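Search this site Type and press Enter

Food Storage and Household Hygiene
Handout 4: Dry goods, jars and the pantry moth

These notes go together with the lecture, they do not replace it. Please bring them to the exercise class, where Agnese Baranauskienė will check your storage plans.

4.1 What we mean by dry goods

In this course, dry goods are foods that keep at room temperature because they hold little water. Flour, rice, dried beans, lentils, oats, sugar, salt, tea and dried fruit are in this group. Dried fruit is the difficult member. It holds more water than the others and it becomes sticky, so we treat it separately in Handout 5.

A student asked me last year if nuts are dry goods. For storage, yes, but their fat becomes rancid with time. The same is true for whole wheat flour, which contains the germ of the grain. White flour has had the germ removed and it keeps longer.

4.2 Four enemies

Moisture, warmth, light and insects. You will see them in this order in many textbooks, and I keep the order so that you can compare.

Moisture makes lumps in salt and sugar. This is annoying but not dangerous. In flour and grains it permits mold, and moldy grain must be thrown away, also the part that looks clean. Do not try to save it with a sieve.

Warmth makes fats go rancid sooner and helps insects to grow. The cupboard above the oven is the worst place in many kitchens, and it is also where many families keep the flour. In the survey from Plonbridge, which we discussed in class, Murray Grewal visited homes in May and wrote down where each family kept its flour and its rice. Read his table again before the test. Look especially at the column for distance from the stove.

Light is important for spices, tea and oils. For rice and beans it matters less, though old beans that stood in the sun need longer cooking.

4.3 The pantry moth

The moth enters the house usually inside a package. It is the larva that eats, and the adult does not eat at all. The signs are fine threads in the flour, small clumps on the inside of the lid, and larvae walking on the ceiling when they look for a place to pupate.

What to do when you find it:

Take everything out of the cupboard, also the closed packages. Larvae can chew through thin plastic and paper.
Throw away what has threads in it, in a tied bag, outside the house.
Vacuum the corners and the holes for the shelf pins.
Wash the shelves with warm soapy water and let them dry fully.
Put the new food in glass or hard plastic with a tight lid.

Duangjai Srisuk, who taught this course before me, used to freeze every new bag of flour for several days before she opened it. I recommend the same if you had moths before. Let the bag come back to room temperature while it is still closed, otherwise water from the air will settle on the flour.

4.4 Choosing containers

A square container uses the shelf better than a round one. A round one is easier to clean. For flour I prefer a wide opening, because one should be able to put in a measuring cup and level it with a knife.

Write on each container the name of the food and the month you filled it. Never pour new flour over old flour. Finish the old one, wash the container, dry it, and fill it again.

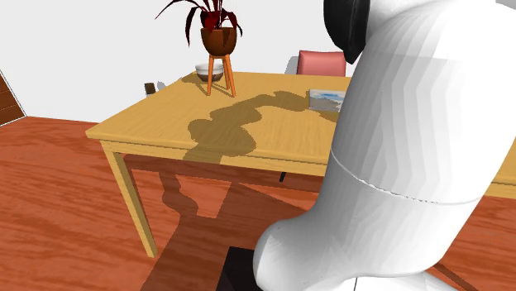 The size should follow how much you use, and many people buy their containers too big. A household that bakes once in a month does not need a large bin, because half of the bin will be air and the flour will be old before it is finished. For spices, a jar of 50 grams is enough. For rice, calculate from what you cook in one month. If you eat 300 grams in a week, a container for two kilograms is already generous.

4.5 Exercise for next class

Choose one shelf in your own kitchen. List what is on it, the kind of package, and the date if there is one. Then write a plan of not more than one page. Say what you would move, what you would throw away and what you would put in a different container. Fifteen minutes should be enough for the list. Give reasons only for the changes, not for the things that stay.

Hand in the plan on paper. Students from the Fortin group give it to Brock Sawatzky, all others put it in my box.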